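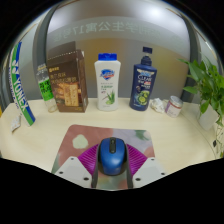
Figure 2. View from the hand-held gripper while the fingers hold the blue mouse on its pad.

3.2 Collection by the student teams

The recordings were made in the project course at Radmont, between February and the end of term. In total 21 students took part, in pairs, and each pair prepared its own desk. We asked them to leave everyday goods along the back edge, such as bottles and boxes, so that the background is not too clean. The mouse task (Figure 2) was the first one for every pair. One student moved the gripper and the other wrote the log sheet; after each block they changed places.

The pairs handed in 1,104 recordings. Verna Abernathy checked all of them by hand and kept 600 for training the Ulon policy. The most common fault was a grasp begun too early — before the fingers were level with the object. We did not correct such recordings, we only removed them. The students' log sheets were also used in Section 4, where we compare the pairs.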